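Notes for Week Two - The Tabletop Project
Monday, January 29, 2018

Welcome back, everybody, and a special welcome to those of you who moved over from the Thursday section and are still finding out where we keep things. These notes cover what I said in class and a few things I meant to say and ran out of time for. Please read them before you come to the bench, even if you sat in the front row and wrote it all down.

The project this term is the same in outline as the one the October group did, with some changes that I hope make it kinder. Each team will teach an arm to deal with a small kitchen of objects: a cooking pot with a lid, some foam cubes, and a rubber duck. The full task is to take the lid off, set it down on the table, put the cubes in the pot, put the lid back on, and leave the duck alone. I know that last part sounds easy. It is worth as many points as the lid.

You'll work in your teams at the Oláh bench or the Skandton bench (the names are on the wall over each one, and they go back to before my time, so please don't ask me who they were). Siiri Vainio runs the Skandton bench and I'm usually at the other. The sign-up sheet is on the door, with 18 slots a week, and a team may hold two of them at once but no more. If you can't use your slot, cross your name out, and cross it out early enough that somebody else can have it.

Before you write any code at all, I'd like you to spend one whole slot just moving the arm by hand control, slowly, with nothing in mind except learning how it travels. I say this every year and every year one or two teams skip it, and then in the third week they are puzzled that the elbow comes down where they thought there was only air. You are steering the fingers, so you look at the fingers, and the rest of the arm is off doing something else behind your back. Take turns. One person drives, one stands beside the table and watches the elbow and the cable, and the others write down what they notice.

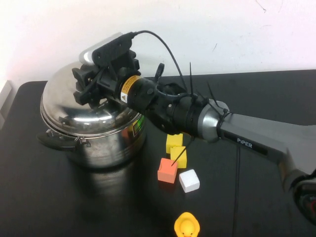 The lid is where most of you will lose your time, so let me go on about it for a while. It is domed and it is shiny, and both of these matter. A dome means that if your fingers come down even a little to one side, they slide, and the lid tips up instead of lifting. Shiny means that the wrist camera gets a picture of the room, the lights and the arm itself along with whatever you hoped it would see. Teams that look for "the bright round thing" find a different bright round thing each time the arm moves. Have a look at the raw pictures yourselves before you trust any number that comes out of them. Print a few and draw on them with a pencil! Mariann Bognár did this with her team in October and they were the first to get a steady lid.

For the cubes, start with one. Put it in the same place every time, well clear of the pot, and get that working before you let it wander. Then add the next one near it and see what the open fingers do to the neighbor on the way down. We use yellow, orange and white, and if you are sorting by color you should know that the orange is a pale sort of salmon that drifts toward yellow in warm light. The duck is yellow too, with an orange bill, and I'll leave you to think about what that does to a program that picks up everything yellow.

A few house rules, and then I'll let you go.

Keep your hands off the table while the motors are on. The stop button goes to the person who is watching, never to the person who is driving.

Keep the arm under 200 millimeters per second until Siiri or I have seen your program run. After that we can talk.

Check the zip ties and the camera cable at the start of your slot. If a tie has worked loose, tell one of us, and please don't trim anything yourself.

Wipe the pot and lid when you finish. Fingerprints change what the camera sees, and the next team will wonder why yesterday's settings don't work.

Save your runs in the Osine folder under your team name, with the bad ones kept in. I read the bad ones first.

For next time, bring one page per team with your plan for the lid: where the fingers will touch, how the arm gets there, and what it should do if the lid isn't in the fingers after the lift. Sketches are very welcome and needn't be pretty. We have 9 teams, and I'd like to hear from each of you for a few minutes, so do practice saying it out loud once. The Stevuder reading, pages 8 to 18, goes with this and is mostly drawings.

My door is open after class as usual, and if it's closed, knock anyway.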